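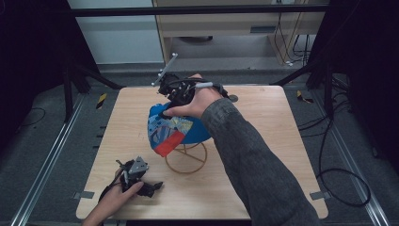
August 10, 2024

Hat day. Finally. Up at 8, meant to be 7, never mind.

The blue one with the patchwork front goes on the wire stand for Jummai's stall. Gold stand, the round one. Cap slides about if you set it too far forward, so press the edges down first, then turn. Must rememebr that for the rest. Three more stands on order from Stuslow, still no word, chase Monday.

Like the red bit against the blue more than I did in July. Was going to unpick it!! Glad I was lazy.

Jummai Garba rang at lunch. Wants the patchwork ones at the front and plain ones behind, prices on string not stickers. Eight caps by Friday, can do if I stop faffing with linings. She's paid the Netard pitch already so no backing out now.

Light wood table is nice for this, shows every bit of fluff though. Wipe it down before the next lot.

Need: navy thread, tissue paper, milk. Brim on the green one still wonky, redo tommorow. Tired. Beans on toast and bed.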